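Section 4. Showing the Hand Gripper to Visitors on an Open Day

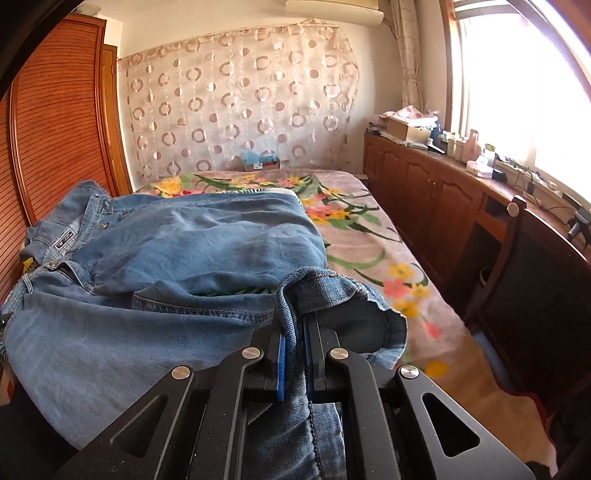 4.1 Before the visitors come in

Laundry is what we like best for a first demonstration, as everybody has an opinion about folding jeans and even the shyest visitor will soon be telling you how it's done at home. The Moko is easy to hold, but please give yourself a few minutes with it before the doors open.

1. Spread one pair of jeans over the bed. Leave some wrinkles in them, because perfectly flat denim is harder to pick up.

2. Open and close the fingers a few times with nothing between them. The linkage should move smoothly all the way.

3. Wipe the finger pads with a dry cloth.

Note: At the Wetville open day in May 2018 we used part number 219 pads all afternoon and were very happy with them. Totomik also supplies part number 308, a softer pad that we keep for thin shirts.

4.2 Giving the demonstration

4. Bring the gripper in low over the jeans and close the fingers on the hem of one leg. A cuff with a thick stitched edge is a nice, friendly place to start!

5. Hold the cuff upright for a moment so that the people at the back can see it too.

6. Lift slowly and lay the leg over the other one. Talk as you go, and don't worry if you need a second try (visitors usually enjoy that part).

7. Offer the handle to anyone who would like a turn.

CAUTION: Keep fingers, sleeves and necklaces away from the linkage while the gripper is closing. Children may use it only with a grown-up beside them.

Note: Frayed threads can work their way into the pivots. Look there between groups, and see Section 6 of the Lappalainen handbook for cleaning.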